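From: Linen list member, north building
To: Hokitz House linen list
Date: Thursday, October 15, 2026
Subject: Re: Folding the thin sheets (was: shelf in the second-floor closet)

Replying to the list and not only to the person who asked, since three of you have written to me off list with the same question. The earlier message is quoted here so people who joined after the summer can follow.

> Hi all,
>
> I did the second-floor closet on my own for the first time last week and I have a question about the thin sheets, the pale ones. The regular cotton sheets I can fold. They hold a crease and they stack. The thin ones slide around, and by the time I get to the last fold the layers inside have bunched up on one side and the whole thing is a wedge. I put four of them on the shelf and the pile leaned over and took the pillowcases with it.
>
> Two questions. Is there a set way we are supposed to fold these? The card on the inside of the closet door only says "fold in thirds" and does not say which way or what to do with the gathered edge. And does it matter which color goes where? I honestly could not tell the pale ones from the cream ones with the closet light on. I think I mixed them.
>
> Also the card says 14 inches for the shelf but the shelf I measured is 11. Is the card for a different closet?
>
> Thanks

I'll take the easy one first. Yes, the card is for a different closet. It was written for the ground-floor closet, which has the deep shelves, and somebody made copies of it for every door when the Vestergaard shelving went in. The second and third floors have the 11 inch shelves. The ground floor is 14. If you fold to the card on the second floor, the bundle hangs over the front and the door catches it. I have taken the card off the second-floor door and will put up a new one when this thread settles down.

On the folding: there was never a set way for the thin sheets. We bought them from Levia to try out, and people folded them however they folded the old ones. I have done most of them for the past few months and what follows is what works for me. If you have a better way, write to the list and we can put that on the card.

## Before you fold

Use the table in the laundry room, not the top of the dryers. The dryer tops are too narrow and one side of the sheet always ends up on the floor. Wipe the table and put the cream cover on it. The cover has some grip and the thin sheets slide less on it than they do on the bare table.

The drawback is that a pale sheet on a cream cover is hard to see. Go by the creases and the edges. If you stand so the window is to one side of you, the creases throw a little shadow and you can find the edge without patting around for it. With only the overhead light on, I find it hard too, so don't feel bad about that.

Don't fold them straight out of the dryer in a heap. Give each one a shake, lay it over the back of the chair, and start with the first one when the last one is down. They pick up small wrinkles in the basket and those don't come out later on the shelf.

## Folding

1. Find the gathered edge, if the sheet has one, and put it nearest to you. Some of them have a flat hem all around. For those, put the wider hem nearest to you.

2. Fold in half away from you, so the near edge goes to the far edge. Match the corners first and let the middle follow. If you match the middle first, the corners never meet.

3. Smooth from the center out to each side with the flat of your hand. One pass each way. If you keep going over it the top layer starts to travel, and this is what made your wedge. The bottom layer stays where it is on the cover and the top one moves, and after two more folds you have all the extra on one side.

4. Fold the long way in thirds. Left side over, then right side over that. On the second floor the finished bundle has to be under 11 inches deep, so hold it against the shelf template before you go on. The template is the piece of cardboard hanging on the nail by the sink.

5. Now fold it up in short turns from one end, keeping each turn the same width. You will get a band of narrow layers along one side and a flat panel on the other. The flat panel is the top. The layers should run side by side. They tend to spread at one end and crowd together at the other, and a little of that is fine. Look also for a long crease across the flat panel. One soft crease is not worth starting over for.
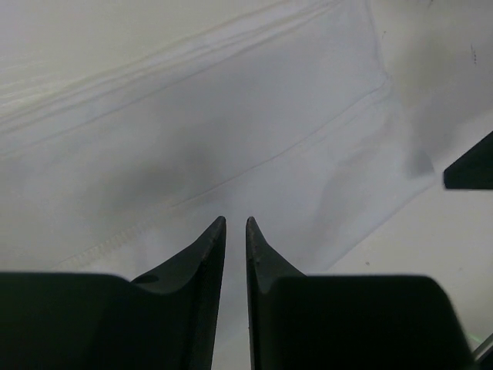

6. Tuck in any corner that has pinched up. Take hold of it, pull it out flat, and slide it under the nearest fold. A pinched corner left on top makes a bump, and the next sheet on the pile will tip off it.

7. Pick the bundle up from underneath with both hands. If you take it by the top layers it comes open.

If it comes open anyway, go back to step 4. You don't need to go back to the beginning.

## The ribbed strip

Two people asked about the ribbed strip that shows on some of them when they are folded. I mean the row of small ridges close together, a bit more yellow than the rest of the cloth. Don't iron it and don't try to pull it flat. When you pull on it, the cloth next to it puckers, and then you get a row of short wrinkles that is worse than what you had.

It does make that part of the bundle thicker. I turn every second sheet the other way around on the pile so the thick parts are not all on the same side. Four to a pile is the most I would go, turned that way. Above four they lean whatever you do. I think that is the other half of what happened with the pillowcases.

## Which color goes where

It matters a little. The thin ones have a faint lavender or gray look to them next to the cream ones, which are warmer. They were all sold to us as white. If you only have one in your hand you can't tell. Put it down on the cream cover and look at it there, and the difference shows up. In the closet with the bulb on, they all look the same to me.

The thin pale ones go on the second shelf from the top. The cream ones go under them. We keep them apart for the reason that the guests in the end rooms got one of each on the same bed twice in the summer and asked whether one of them was dirty. It wasn't, but it looked bad. If you think you mixed them last week, don't pull everything down. I will be in that closet before the weekend and can sort it then.

## Labels

Somebody put Tristero labels on the shelf edges on the third floor and they have held up well. I would like the same on the second floor. There is most of a roll left in the drawer with the mending kit. If whoever did the third floor could do the second as well, please write and say so, and I will leave it alone. Otherwise I will do it by hand with a marker.

## Numbers for the next order

We have room in the budget for up to 300 dollars of linen in November. I would like to hear from people before I send anything in. My own view is that the thin sheets are fine on the bed and a nuisance in the closet, and that we should get cream ones next time and use the thin ones up. Against that, the thin ones dry in one cycle and the cream ones often need a second, and the people who do the washing may care more about that than about the shelf. I only do the folding, so I don't want to decide it on that alone.

If you answer, please say which floor you work on, as the shelves are different and it changes the answer.

One more thing that has nothing to do with sheets. The cream table cover goes back on the hook behind the door when you are done. It was on the floor under the sink on Monday and had to be washed, and there is only the one.

The new card will say what is in the seven steps, with the right shelf depth for each floor, plus the line about turning every second one. If you want something changed, tell me before I print them. I can make a larger one for the laundry room wall if people think they would use it.

Linen closets, north building

--
You are getting this because you are on the Hokitz House linen list. Replies go to everyone on the list. To leave the list, write to the list address with "remove" in the subject line.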